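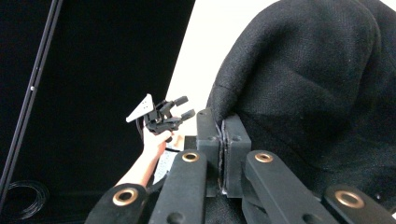 Black panel, white wall

Lombridge Solvers Board > Weekly Cryptics > Bareck no. 1249 – 3 indirect anagrams, or am I losing it?

Telmo Echevarría
February 2019

Spoilers ahead, so leave now if you still have the top left corner to do. I have finished it, in the sense that every square has a letter and I am in a bad mood.

4d is "Quiet, disturbed, pay attention (6)". The answer is LISTEN. To get there you have to think of SILENT, which isn't in the clue, and then scramble it, which you can't do until you've thought of it. I was taught that this was against the law.

Then 11a, "Broken mount by the water (5)". HORSE, broken, is SHORE. And 19d, "Cooked fruit is inexpensive (5)", which wants you to pick a PEACH out of all the fruit in the world and cook it into CHEAP.

One I would forgive. Is this allowed now?

ebbe_brekke

No, it isn't allowed. It also isn't forbidden, as there are no crossword police. I got 19d in a few seconds, mind you. Five letters, inexpensive, what else was it going to be?

Telmo Echevarría

So you solved it from the definition and then looked for a fruit. You did the quick crossword with extra steps.

ebbe_brekke

I do most cryptics that way. I thought everyone did and we just didn't talk about it.

Encarnación Esteban

I'll stick up for Bareck. SILENT/LISTEN is the oldest pair in the book. Anyone who has been solving for more than a month sees "quiet" and "pay attention" in the same clue and hears the bell. HORSE/SHORE is nearly as old. The rule is there so you don't have to search the whole dictionary for letters to scramble, and for these you don't.

PEACH I can't defend. I had LEMON in there for a while, cooking away and getting nowhere. (It makes MELON. So cooked fruit is fruit. I was briefly very pleased with myself.)

Telmo Echevarría

"Cooked fruit is fruit" is a better clue than the one we were given. Still indirect though, so I'd complain about that too.

Brigitta Eberhard

Has anyone mentioned that the rest of the puzzle was good? I liked 8a, "Act strangely about right vehicle (4)". All the letters are there on the page, CAT with R inside, CART, and it reads like something a person might say at a used car lot. If Bareck can write that, the others were done on purpose.

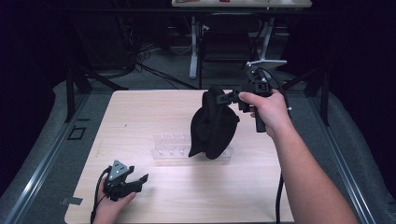
Rocío Gallegos: On purpose is worse, Brigitta. A slip I can live with. If it's a policy then I want it printed over the grid so I know to go and do the Dahlgren.

Brigitta Eberhard

The Dahlgren had a hidden word last May that was hidden in exactly itself. You were not so fussy then.

Rocío Gallegos

I was fussy. I wrote a letter. It was 2 pages.

ebbe_brekke

On the subject of hidden words, can someone explain 22a to me, "Some of the rest arrive as a celebrity (4)"? I have STAR because what else, but I'm missing the "why".

Encarnación Esteban

reST ARrive. You were looking straight at it.

ebbe_brekke

Ah. I had decided "the rest" was the definition of something. I also had a theory about "as" that I'm now going to keep to myself.

Telmo Echevarría

Back to the matter at hand. My test is whether you could get the answer from the wordplay alone, with no crossing letters and no luck. With 8a you can. With 11a, "mount" could be climb, or Everest, or the cardboard bit in a picture frame.

Encarnación Esteban

By that test half the double definitions ever printed go in the trash. I can't think of one I got "alone". And you did finish the thing.

Telmo Echevarría

I said I finished it. I didn't say I enjoyed it.

Brigitta Eberhard

Hisolum used to do one of these each Christmas and people sent in thank-you notes.

Rocío Gallegos

One, at Christmas. This was three and it's an ordinary week.

ebbe_brekke

Does anybody have 26a? I've got blank, O, blank, blank, and a strong feeling that it's a bird.

Encarnación Esteban

It's a boat. Check 23d.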